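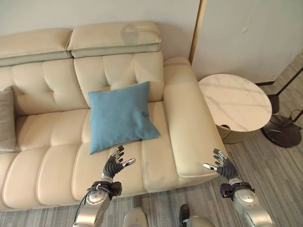
The Altine teaching kit lets a person run a two-armed robot from across the room, or from the next one, and keeps a record of everything the robot did while they were running it. The operator wears a headset and a pair of tracked gloves. The robot copies the position of both hands, finger by finger, and the headset shows the view from the robot's own head. Tidying a sofa is one of the tasks we use to try out new kits at Dralville, as it needs reach, two hands and a fair bit of patience. With both hands open and the left one held close to a light blue pillow, the operator has to judge the distance by eye before closing the fingers. A round marble-topped table stands beside the armrest, so there is also something to keep the right elbow away from.

16 shares
3 comments

What the kit is for

Altine is for teams who want to teach a robot a household or light workplace task and who need good recordings to do it with. It is not a robot. You bring your own, and the kit connects to it. We supply the gloves, the headset, the wrist mounts, the control box and the recording software, which is called Sisitz and runs on the control box itself.

There are two ways to show the robot a task.

By remote control. The operator wears the gloves and headset and the robot follows. This suits jobs that use both hands together, and anything where you want the recorded camera view to be clear of people.

By hand. The arms are put into a slack mode and a person standing next to the robot moves them through the task, pressing a foot switch to mark the start and end of each step. It is slower and gives stiffer movements, but new users pick it up quickly and it works well for single-arm jobs such as opening a drawer or wiping a shelf. Your robot's arms must support slack mode for this. Most recent ones do, but ask us if you are not sure.

You can mix the two in one set of recordings. Sisitz labels each recording with the method used, and you can filter by it later.

Soft items

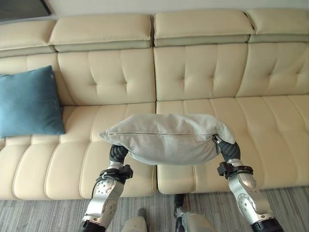
Most of the questions we get are about cloth, cushions, bags and other things that change shape when you pick them up. A hard box can be gripped the same way every time. A cushion can't, and the recordings have to show how a person copes with that. With the light grey pillow held level over the seat, the middle sags between the two arms and the right corner flops up past the gripper, and the fingers have gone underneath instead of pinching the top. That underhand hold is the one we teach new operators for large soft items. A zipped edge can be a help too, as it gives the operator a straight line to judge the tilt by.

The gloves have no force feedback. We tried it on an early version and operators found it tiring. In its place there is a small bar at the edge of the headset view, one for each hand, which fills as the motors in the fingers work harder. It takes a session or two to get used to. For soft items we suggest turning the grip limit down to a third of full strength and leaving it there until the operator is confident.

Recording

Each attempt is saved as one file holding the head camera view, the joint positions of both arms, the finger positions and the operator's glove data, all on one clock. The control box stores 45 hours of recordings before it needs emptying. Attempts can be marked good, poor or spoiled as soon as they finish, using a button on the left glove. Please do keep the poor ones. They are useful when you are working out why a trained robot makes the same mistake again and again.

Move the items between attempts. If a cushion starts in the same place every time, the robot will learn the place and very little about the cushion. Our own habit is to change the position after every attempt and to swap in a different cushion every 15 attempts. Lighting is worth changing as well, though less often.

What is in the box

Tracked gloves, one pair (small, medium or large – say which when ordering)
Headset with spare face pad
Wrist mounts with straps, 2
Control box with Sisitz installed
Foot switch for hand-guided teaching
Cable set and strap ties
Printed setup guide

The wrist mounts strap on and need no drilling. Leave slack in the cable on the outer side of the forearm so that it doesn't pull when the wrist turns. A tight cable is the usual cause of a jerky hand, and it is worth checking before you ring us.

Setting up

Allow a morning for the first setup. Fit the wrist mounts, connect the control box to the robot by network cable, and run the matching routine, in which the operator holds a set of 33 hand positions while the software works out how their fingers map onto the robot's. The routine has to be repeated for each new operator but the results are saved under their name. Keep the emergency stop within reach of a second person whenever the arms are live. The operator is wearing a headset and can't see the room.

Wireless control is possible but we don't recommend it for recording. The delay varies, and operators slow down without noticing.

Training and support

A one-day course is included with the first kit you buy. It is run by Qistina Tjoa at our Dralville workshop or, for a travel charge, at your own site. The day covers both teaching methods, soft items, and how to check a batch of recordings before you send it for training. Additional places can be booked separately.

Spare gloves and straps are kept in stock. Headsets are made to order. If you are replacing our older Bandara kit, the wrist mounts and foot switch can be kept and used with Altine, and we take their cost off the price. Bandara recordings open in Sisitz without conversion, though they don't carry finger effort, which the older gloves had no way of saving.

Kits are hired as well as sold, with a shortest hire of one month. The hire price includes the course but not travel. For a quotation, tell us the make of your robot, the type of hands fitted and the glove sizes you need.

Page last updated 14 September 2018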